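Home » Forum » Playrooms and Storage » Sorting toy bricks: by color, by shape, or not at all?

Started by porchlight_ruth, 11 July 2025

porchlight_ruth wrote:
Hello all, and thank you for the lovely advice on the bookshelf back in June! Now I have a new puzzle for you. My grandson comes over with his tub of building bricks, and between his and the ones we kept from when his mother was small we have 236 pieces (he made me write the number on the lid). I bought slotted organizers from Jeminora, a white one and a black one, thinking each kind of piece would get its own home. So far the flower has moved into one side of the white one, propped against the back wall, and the other side is still waiting for a tenant. Do I sort by color or by shape? I keep changing my mind and then making myself another cup of tea.
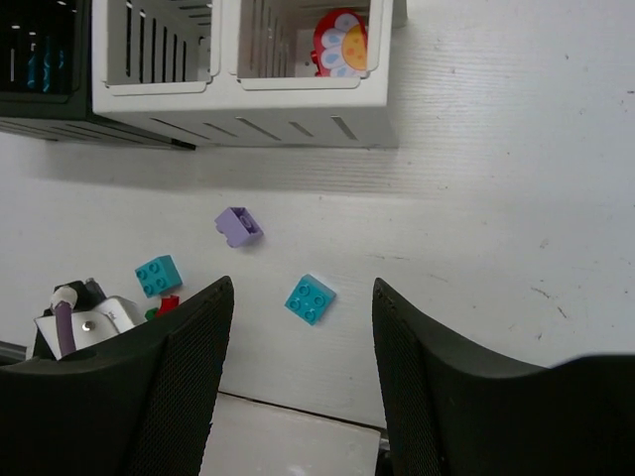 Nathalie Dijkstra: Shape, every time, Ruth. A child who wants a slope will dig through every red piece you own to find it, but if all the slopes live together he can spot the red ones in a second. We did color for a whole winter and I spent it on my knees on the rug.

brickyard_dad wrote:
I'm going to disagree with Nathalie, fondly. My two can't read labels yet and they don't care what a slope is, but they know red! Color is a game they can win at. Whichever way you go, tip out a small handful at a time. These are the piles I'd make:

1. Big square bricks, the two-by-twos. Lavender and teal can share.
2. Little red pieces, curved and sloped and whatever else. They get lost first, so give them a compartment with solid sides if you have one.
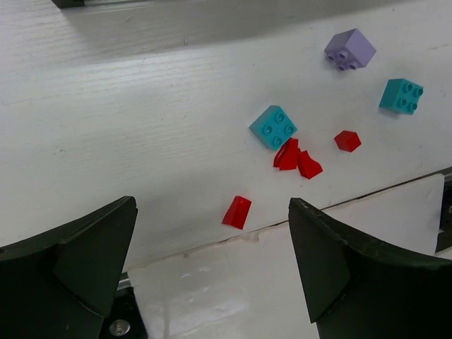

3. Anything with a picture or a petal on it, which in our house goes on the windowsill and never gets built with at all.

porchlight_ruth wrote:
Oh, I like the windowsill idea very much. But where do the green slopes go in your system? With the other greens, or with the red slopes? I have both kinds on the table, and the teal is close enough to green that my grandson and I had quite a debate over it.
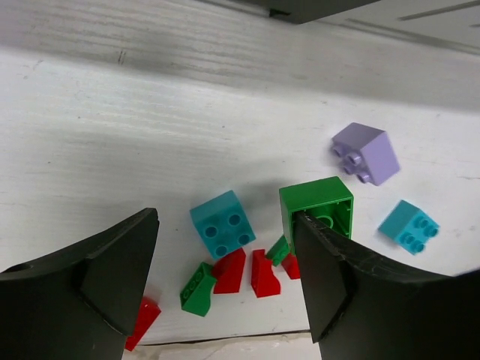 Teal, green and red on the white table

Nathalie Dijkstra wrote:
With the red slopes! You see, this is exactly where color falls apart. Is teal a green or a blue? We had a Plando tub marked "blue-ish" and it ended up holding half the collection, plus a hair clip.

brickyard_dad wrote:
Teal is a blue and I won't be moved. But I'll grant you that sorting by shape is easier on the grown-up who does the putting away.

endov_attic wrote:
Could I put in a word for not sorting? I grew up with one big drawer and the rummaging was half the fun, you'd go in for a wheel and come out with an idea for a castle. My one rule now is 20 minutes before supper, everything back in the drawer, and I don't look too closely at what's under the sofa.

porchlight_ruth wrote:
You are all so kind, and no help whatsoever! I think we'll try shapes for the little pieces and let the big bricks stay in the tub. Does anybody know if the Jeminora ones stack when they're full? I'd love to get them off the table before we eat.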